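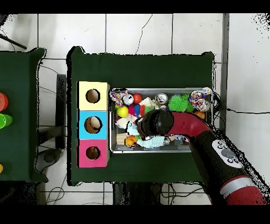
I will say it again to anyone who'll listen: take the night train to Ullovstead! I did it for the third time in June and I'm still grinning.

The flight takes an hour, sure. But add the bus out to the airport, the line for security, the wait at the other end (always the far carousel) and the ride into town, and most of your day has gone. The sleeper leaves Culthorpe after dinner and drops you two streets from the harbor before the bakeries have sold out. My last ticket was 171 with a private cabin, and that replaced a hotel night too.

My friend Levente Farkas thinks I'm nuts. He can't sleep on anything that moves, and he has a point about the stretch past Elton, where the track gets so rough that my water bottle rolled off the shelf twice. I slept through the rest of it. Bring earplugs and ask for berth 14 if you can get it, well away from the doors!

What bugs me is how hard the thing is to book. You can't use points, the website shows cabins as sold out when they're not, and the loyalty people at the airlines will happily give you 1000 bonus miles for a short hop that saves you no time at all. Why should the train be the one that takes three phone calls? Edit Csizmadia at the Culthorpe ticket window fixed mine in five minutes, so go in person if you live close enough.

I'm booking again for next winter, and this time I want the top bunk.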